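Foire aux questions – Stelley, apprentissage par imitation pour la suture robotisée

À quoi sert Stelley ?
Stelley est une politique de contrôle apprise à partir de démonstrations téléopérées. Elle prédit les déplacements des deux instruments à partir des images et de l'état articulaire. Le périmètre actuel se limite à la suture sur support d'entraînement.

Combien de démonstrations contient le jeu de données ?
La version de septembre compte 729 démonstrations complètes, enregistrées par 14 opérateurs. Les essais interrompus sont conservés à part et ne servent pas à l'entraînement.

Pourquoi des actions relatives ?
La cinématique absolue d'un bras entraîné par câbles dérive d'une séance à l'autre. Une politique entraînée en coordonnées absolues reproduit cette dérive. Stelley exprime chaque action par rapport à la pose courante de l'instrument, ce qui réduit la sensibilité au calage initial.

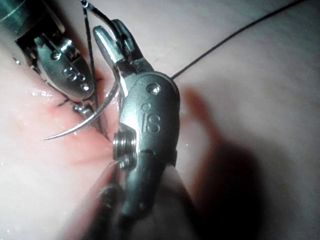 La caméra de poignet complète la vue endoscopique sans la remplacer. Elle fournit un point de vue rapproché au moment où l'écart de profondeur est le plus coûteux. La pointe de l'aiguille courbe y reste visible au-dessus du tissu, alors que le boîtier du poignet, au premier plan, masque une partie du fil noir. L'encodeur traite donc les deux flux séparément – la fusion n'intervient qu'après l'extraction des caractéristiques.

Le fil est-il modélisé explicitement ?
Non. Une variante avec segmentation du fil a été testée par Tove Steinarsdóttir. Le gain sur le passage de l'aiguille restait dans la variance entre graines, et la latence augmentait. La variante est disponible dans la branche Grernley.

Comment la réussite est-elle définie ?
Le point d'entrée, le point de sortie et le serrage du nœud sont notés par deux évaluateurs qui ignorent quelle politique a été exécutée. En cas de désaccord, l'essai est compté comme un échec.

Peut-on utiliser un autre robot ?
Le code suppose deux instruments à poignet articulé. Pour toute autre géométrie, il faut réécrire le module de cinématique et refaire l'étalonnage main-œil. Le portage sur la plateforme Grimshaw, suivi par Alois Fuchs, n'est pas terminé.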